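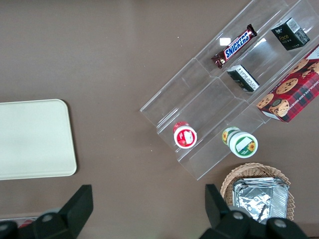

June 22, 2021
Fikri Tarigan
4 min read

Wrist camera policy, shelf-to-board task. Writing this up before I forget which run was which. Kidus has the raw logs, I have the scribbles.

Question for this round: does the policy do better if we train it on the wrist view only, or wrist plus the overhead? Gedik (the old net) used both. Tratau is the same net with the overhead stripped out and the saved memory spent on a longer history, 15 steps back. Everything else the same. Same arm speed, same lighting, same person resetting the table between goes.

Training set is 483 demos, all by hand, mostly Kidus. I did a batch in April but they were slow and wobbly and we dropped the worst of them. Should have dropped more I think.

Task as before – pick the named thing off the clear stand, put it on the off-white board, open, back off. Snickers, red cookie box, the tub with the red lid, the tub with the green lid. Foil packets in the basket are there as clutter and are never the target. The little black boxes the same, leave them be.

Results, 212 trials, split evenly between the two nets:

Gedik 71 out of 106
Tratau 88 out of 106

Better than I expected. Kidus said it would go this way and is being fairly decent about it.

Where the gain comes from: nearly all of it is the last bit of the approach. Gedik gets over the stand fine and then dithers. From overhead the arm covers the target at exactly the moment you need to see it, so the net is being fed a picture of an elbow. Tratau just keeps going down. The fingers are always in the same part of the wrist view so it seems to learn the gap between them as a sort of sight.

Where Tratau is worse: finding things. If the start pose is turned away from the stand it hunts about, and twice it gave up and closed on air over the board. Gedik never did that. Longer history doesn't help if the target hasn't been in view at all.

Failures, from my notes, both nets mixed:

– Clear plastic. The dividers on the stand are the main headache. Glare moves when the wrist moves and the net treats the bright edge as something solid one moment and nothing the next. Clipped a divider several times going in for the Snickers.
– Bar lies on the diagonal. Wrist has to turn to match before it drops. When it turns late one finger lands on the wrapper and the bar slides along the shelf.
– Green lid tub, fine when upright. Tilted, the grip goes high and it spins out.
– Cookie box. Wide. Needs the fingers nearly fully open and there isn't much room for error. Slow is fine, fast is not.
– Foil. Tratau went for the foil when asked for the red lid, once. No idea. Kidus thinks it's the reflection, I think its the crop.

Tried matt spray on a spare divider to see if the glare was really the cause. Clipping stopped on that slot, carried on in the others. Small test, wouldn't put it in a paper, but I beleive it. We are not spraying the whole stand though, the point is to cope with clear shelves as they come.

Things I changed halfway and shouldn't have: gripper closing force, down a notch, after we crushed a corner of the cookie box. Trials before and after are marked in the log with a P. Kidus wants to throw out the earlier ones. I'd keep them and report both. To argue about.

Also the Wijaya mount had worked loose by the end of the morning, so camera angle drifted a bit. Tightened it and redid the calibration. Numbers above are all from after that.

Next:
– Start poses facing away, more demos of those. Kidus to record.
– Mix idea: overhead for the first look only, then switch it off once the wrist is near. Calling this one Trurkeck so the folders stay in order.
– Random exposure on the wrist images in training, might take care of some of the glare for free.
– Swap the shelf order. All our demos have the bar up above the tubs, and I want to know if it has learned "bar" or "high up".
– New jaw pads, the left one is going smooth.

Kidus, if you read this before I'm in – don't retrain over the Tratau weights, I haven't copied them off yet.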